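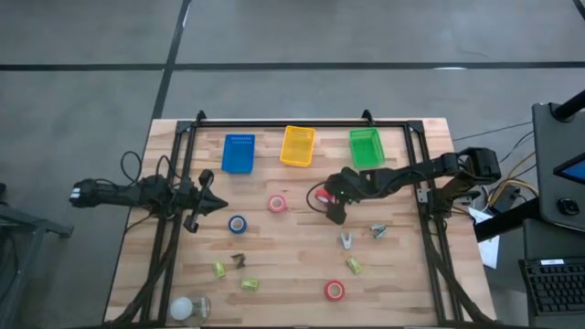 Sorting table with the three baskets at the back: tape rolls, clips and the bulb still to be put away.

Notebook, sorting bench, December 2018

Today I write down where we stand with the tidying chore, before I forget the details. Wanpen asked me again at lunch the simple question: can the machine clear a bench at the end of a shift, yes or no? My answer is still no, but it is a more interesting no than in August.

The task is the same as the one we gave the cleaning staff at Hastville. Small things lie on the table and must go into the blue, the yellow or the green basket. The rule for the colours is on the wall sheet and I will not copy it again. A person does it while talking about the weekend.

Notes from the morning:

Tape rolls. These are the best case. The jaws can take the roll by the rim or with one finger through the hole, and both ways are acceptable. When the roll is flat on the wood, the rim grip needs the approach height to be correct within a small margin. I changed the height by hand twice. It should be read from the calibration file, and I must ask Zlata why it is not.

Clips. Difficult. A clip that stands with its jaws up is easy to take, but one that lies on its side slides away from the finger. The dark brown one is also hard for the detector when the lamps at the window side are off. Please leave the lamps on, also during the lunch.

The yellow-green packs. I expected no problem and I had one. If the pack is turned a little relative to the gripper, the closing jaws rotate it and it comes up crooked. It still goes in the basket, so for the chore it counts as done. For packing work, as Flimenance want it, this would not be good enough.

Light bulb. I did not allow the arms to touch it with the normal closing force. Berisha have promised us softer finger pads but I have no delivery date. Until then the bulb is for planning tests only — the arm goes above it, stops, and goes back.

Handover between the arms. Not tried today. The baskets are near enough for both arms, so I do not think we need it for this layout. If somebody moves the baskets back to the front, we will need it.

The log is now at run 582. The limit we agreed for this layout is 1000, and then we change the objects. I would prefer to change them earlier, as I think we are learning this one table very well and tables in general not so much. Zlata does not agree. She wants the complete set first, and she is the one who must do the statistics.

For Wanpen's report to Pidia I propose this sentence: "The system can put away rigid objects of known shape, under supervision." Please do not write "tidies the workshop".

To do: height value from the file; new labels for clips; ask Berisha again about the pads; tighten the screws on the left rail.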